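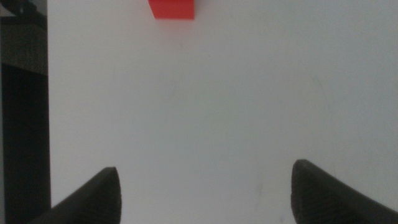 2026年9月21日

早班。到岗后先做归零，左右两臂各一次，夹爪全开全闭，读数正常。右臂腕部线缆比上周松，重新理了一遍，转到极限位没有拉扯。台面用无纺布干擦，没用酒精。上一班交接本写着“无异常”，字迹是打印的，Wisum自动生成。现在交接本有两份，一份系统出，一份我们自己写在横线本上。自己写的那份没有人要求，也没有人说可以停。

昨天的遗留项两条。第一条，红色方块在远端时抓取点偏浅，夹住以后提升过程中有转动。第二条，系统把“人工接管”一律计为故障，不区分原因。第一条归我，第二条归信息部，已经提了单，状态“已阅”。

先处理第一条。把方块放在台面远端，夹爪保持张开，从腕部画面里看，只能看到方块靠近我们这一侧的下半截，上沿在视野以外。算法靠这半截估中心，估出来偏近，夹下去就浅。改法有两个，一是抬高预备位，让整块进画面，二是限制来料位置。抬高预备位会加长每次动作的行程，限制来料位置则要求上料的人摆得更准。我倾向于前者。工艺那边的回复倾向于后者，理由是行程直接影响节拍，而上料位置“属于人员操作规范，可以通过培训解决”。这句话我抄在本子上，留着开会用。

按这个思路，机器每省下一点时间，都要有人在别处把手放稳一点。上料岗原来没有位置公差，料筐倒出来，后面的人自己拿。现在如果加公差，上料岗的作业指导书要重写，考核也要跟着改，但这个岗位的等级没有动，还是最低一档。我在回复里写了：若采用后一方案，请同时提交岗位等级复核。没有附加评论。

上午的任务是三色叠放，红底、绿中、蓝顶，连续跑，不换序。这套动作是正式切换前的考核项目，通过以后才上Mondia的配套件。配套件的形状比方块复杂，但动作骨架一样：找到、夹起、对位、松开、退出。方块的好处是偏差一眼能看出来，不需要上量具。

跑的过程中我坐在侧面，手放在接管踏板旁边。这是新岗位的标准姿势。作业指导书里这个岗位叫“过程监护”，十八页，其中讲坐姿和视线的占了将近一半，讲什么时候应该踩踏板的只有一段，措辞是“当操作者判断有必要时”。以前我在配套台上站一个班，手一直在动，下班时腰酸，但脑子是空的，回家能看书。现在坐一个班，手基本不动，下班以后眼睛干，晚饭时别人说话要说两遍我才听进去。厂医给了滴眼液。这种累在工伤目录里没有对应的条目，我查过。

数字记一下。人工线旧定额每班529套，这是改造前一直用的数。新线验收目标608套，合同附件里写死的。差额怎么来的，工艺的说明是取消了换手和走动。按我的理解还包括取消了午后的那次集体停顿。以前没有明文规定，大家到那个时间会慢下来，去接水，理一理筐子，和对面的人说几句话，然后再快起来。节拍曲线上这一段是个坑，每天都在同一个位置。机器的曲线没有坑。上个月看对比图时，工艺把这个坑标成黄色，注释“可回收产能”。
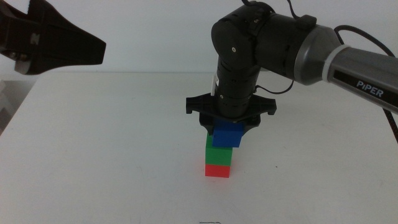 Fotis Rallis认为验收目标本身没有问题，问题在于把人工接管的时间也算进机器的节拍里：踩一次踏板，扣的是机器的分，月底却记在监护岗的名下。他的意思是，只要这个口径不改，大家就会尽量不踩，宁可看着它放歪，也不去打断。他在夜班，交接时站着说完的，说完就去换衣服了。

这个判断和我自己的记录一致。我翻了横线本，夜班写的“观察到偏移，未干预”比早班多，而且越到月底越多。系统那份里这些都不存在，因为没有踩踏板就没有事件，没有事件就没有行。单看Wisum的报表，夜班的表现优于早班。

关于偏移，判断标准需要重新写。目前的规定是“叠放稳定即为合格”，稳定的定义是夹爪退出以后不倒。按这个标准，顶块向一侧探出一截也合格，只要重心还在下面那块的支撑面里。作为考核项目我能接受，但换成配套件以后，件与件之间要合进同一个托盘格，探出去的部分会卡边。我的建议是直接按托盘格的公差来评方块，不另设一套宽松标准。否则考核通过以后，第一天上真件就要返工，返工的人是我们，那张通过的报告上签字的也是我们。

说到签字。监护岗要在每批结束后签“过程受控”。以前配套台签的是“数量无误”，数一遍就能签，签了心里有底。“过程受控”我不知道怎样才算查过。我能说我一直看着，我不能说我控制了它。上周问过Prodromos Antoniadis，他建议在签名后面手写“已目视”三个字，他自己从第一批就这么写。质量部退回过一次，理由是表格以外不得添加内容，他第二次照样写，没有再退。今天起我也写。

十点后换Jenkins那条旧线的人过来观摩，他们十一月切换。来的人里有几个在配套台上的年头比我长，手法很好，闭着眼能摸出件的正反。他们站在黄线外面看，开始没有人说话。后来有人问，夹爪知不知道自己夹没夹住。我说有开度反馈和电流，夹空了电流不上来，能判断。又问夹歪了知不知道。我说不一定。他说那就是不知道。我说对。

这个对话我觉得应该写进培训材料。现有的培训材料从坐标系讲起，讲完坐标系讲急停，中间没有一页说机器在哪些情况下不知道自己错了。对监护岗来说，需要学的基本就是这一部分。坐标系知道一点有好处，但没有人会因为不懂坐标系而漏掉一次放歪。

另有一个问题是关于工资的，问切换以后计件奖还有没有。我没有权限答，只说我自己的情况：计件奖取消，改成岗位津贴，固定数，和产量不挂钩，和“有效运行率”挂钩。有效运行率的计算式我要过两次，第一次给的是说明文字，第二次给的是截图，截图里有一个系数看不清。我把这两样都给他们看了。工资条上今年头几个月我比计件时期高，之后持平。没有降，但也没有了自己能多挣一点的办法。以前孩子开学前那个月，我会把手放快些。现在快慢都不在我手上。

观摩结束以后人事的同事过来提醒，黄线外不宜讨论薪酬。已记。 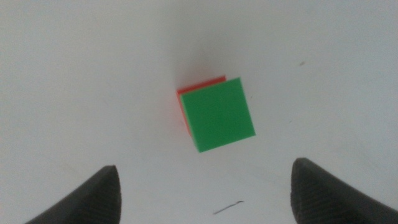 中午前后做换班抽检，我把抽检内容扩大了一项，加了台面清洁。旧配套台对清洁要求不高，台面有碎屑，手一抹就过去了，没有谁把这个当成一道工序。新线上深浅对比本身就是信息，台面上多一个深色的东西，视觉那边就可能多一个候选目标，或者把边缘拉偏。抽检时绿块已经叠在红块上面，和画面边框有夹角，绿面错开，下面的红色沿着上、左两条边露出来，这一项按现行标准合格，我在横线本里记“错位，可见底层”。两指之间的台面上有一根细的深色丝状物，一头带小钩，像短头发或纤维，也可能是细划痕。另外远处有一个小黑点。作业指导书没有写这一类东西归谁管：保洁的范围到桌腿为止，设备维护的范围从底座开始，台面本身两边都没有列。结果就是监护岗自己擦，而擦台面要伸手进运动区，伸手要先停机，停机算一次接管，接管扣有效运行率。

这条链我按顺序写成了一段，提交改善提案，题目写“台面清洁责任归属及停机口径”。建议内容：每批结束的自然停顿里固定一次清洁，计入计划停机，由监护岗执行，发帽子和无尘布。提案系统要求填预期收益金额，不填不能提交。我填了0，系统不接受0。填了50，通过。单位是什么页面上没写。

下午继续跑叠放，参数换了预备位高度，抬高以后远端红块整块进画面，夹取深度改善，提升过程中没有再看到转动。节拍变长，变长多少由系统出数，我没有自己掐表。工艺看到曲线以后打电话过来，问能不能只在远端抬高，近端不抬。技术上可以，按目标位置分两段，分界处需要过渡，不然到分界附近会来回跳。我说今天先做全抬高，把基准数据留下，明天再试分段。对方说可以。通话比我预想的短。

期间踩踏板一次。绿块下降时我看到它的边和红块的边没有对上，按经验它会在松开以后滑一点。但我不确定。等到确定就晚了，于是踩了。停下来以后去看，错位在合格范围以内，如果不踩大概率也能过。接管原因栏只有下拉项，选了“其他”，“其他”后面不能打字。

这一次我想了比较久。在配套台上，我的手感到不对会自己调，调完也不会记得，更谈不上要写原因。现在同样一个感觉，要么变成一个事件，有编号，有人问，要么什么都不留下。中间那种“顺手带一下”的余地没有了。工艺说这是好事，过程透明。从追溯的角度我同意，配套件出问题以后能查到是哪一次放的，以前查不到。但他们查到的那一行里只有“其他”。

下午茶歇时间被系统排在批次间隙，每天不同。今天轮到我时食堂已经收了热水桶，喝的凉水。对面工位没有人，新线的布局是一人看一台，两台之间隔着护栏和电柜，说话要提高声音，提高声音会被对讲收进去。整个下午我说的话，除去那通电话，只有“停”“好”和一次喷嚏。

需要客观记录好的一面。重件搬运取消了，我右肩的毛病从春天到现在没有再犯。手指的裂口好了。年纪大的几个同事原来已经干不动配套台，按旧办法只能转去门岗，现在能坐监护，收入没有断。还有一点，以前质量问题下来，先问是谁手快手慢，现在先调曲线，吵架少。这些都是事实，Jurkley内部刊物上登的也是这几条，登得没有错。

内部刊物没有登的是人数。配套台原来一个班排满一整排，新线同样的面积，人少得多。走的人里一部分去了Jenkins，而Jenkins十一月也切。今天来观摩的那几位问得很细，我觉得他们心里在算这件事。其中一位走的时候把黄线外的一个空筐顺手摞到别的筐上，摞得很正。

明日待办。

一、预备位分两段，先设过渡区，再跑叠放，和今天全抬高的数据放在一起比。

二、追有效运行率计算式里看不清的那个系数，这次要文本，不要截图。

三、接管原因下拉项，请信息部把“其他”后面的输入框打开。如果排期太长，先加一项“预防性停止”。

四、上料岗等级复核，等工艺回复。

五、右臂腕部线缆，复查扎带。

六、带一个保温杯。

下班前归零，夹爪全开，断使能。横线本写到这一页背面，只剩几张，仓库的领料单上已经没有横线本这个品类，得自己买。签“过程受控”，后面手写“已目视”。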